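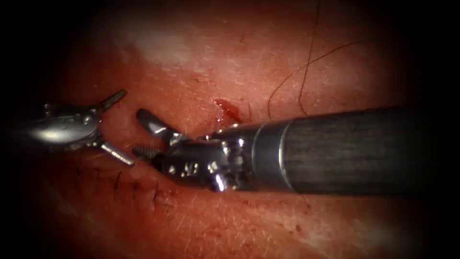

Our rec league women's soccer team has never had a sponsor, and this season I somehow became the person in charge of finding one. We have 23 players, we're paying for everything out of pocket, and I'd love to ask a local business for help with uniforms. My spouse keeps telling me to be bold and just walk in. I picture myself at the counter with my mouth hanging as wide open as the jaws on that grasper on the left, and nothing coming out! What do you bring with you, and how much do you ask for?
Segundo Condori

Hi Segundo! We went through this two years ago, and I was every bit as nervous as you are. Bring one sheet of paper with your schedule, a team photo and where the logo would go.

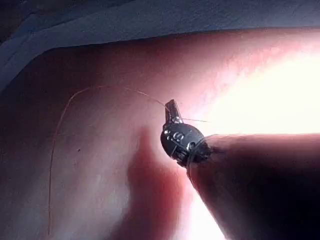

Then name a price, per shirt if you can. Ours was 40 dollars a player, and the owner said yes before I'd finished my coffee — a lovely man, he still comes out to cheer when it isn't raining. Go mid-afternoon when shops are quiet, and ask in December if your season starts in spring, while they're still planning the year.
Espinoza

Check your league rules first. Ours limits the logo to the front of the shirt.
Triltik

Agree with the one sheet. We also offered a banner at home games, which cost us 80 dollars to print, and the sponsor liked that more than the shirts.
Stomard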